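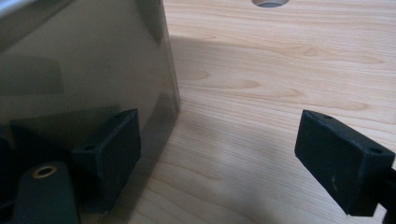 Acta redactada por Fionnuala Ó Néill
Publicada en Actas y acuerdos

Acta de la reunión ordinaria del grupo de tecnología doméstica Resow
23 de febrero de 2019

Asistentes: Tadhg Ó Briain (preside), Ewan Matheson, Ciarán Keane, Fionnuala Ó Néill (secretaria).
Excusa su ausencia: Diarmuid Gallagher.

1. Acta anterior
Se aprueba sin cambios.

2. Termostatos conectados
Ewan Matheson presenta los resultados del invierno con el modelo de Britar. De los 336 hogares inscritos, 202 han enviado lecturas completas. El resto perdió datos por cortes de wifi o porque el aparato volvió a la configuración de fábrica tras la última actualización. Ciarán Keane pide que las lecturas incompletas se guarden aparte y no se borren. Se acepta.

3. Altavoces con asistente de voz
Se comenta la oferta de Sundari. El precio entra en el presupuesto, pero el contrato no aclara cuánto tiempo se conservan las grabaciones ni en qué país. Tadhg Ó Briain escribirá al proveedor. No se firma nada hasta tener respuesta por escrito.

4. Privacidad
Fionnuala Ó Néill lee el borrador de la hoja informativa para los participantes. Se corrige el segundo párrafo, que hablaba de "datos anónimos" cuando cada lectura lleva un número de hogar. Quedará como "datos codificados". El plazo para retirarse del estudio será de 36 días. 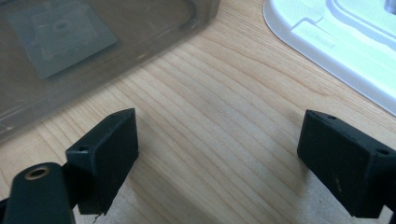
Superficie de la mesa, de madera clara.

5. Compatibilidad entre marcas
Keane informa de que el concentrador Fitzgerald reconoce los termostatos pero no los sensores de puerta. El fabricante anuncia una corrección para octubre. Matheson propone probar mientras tanto con un segundo concentrador. Votos a favor, tres; abstenciones, una.

6. Ruegos y preguntas
Gallagher pregunta por correo si se puede compartir el manual de instalación con otras asociaciones. Sí, con la versión corregida. Matheson recuerda que faltan por devolver 2 adaptadores.

Sin más asuntos, se levanta la sesión.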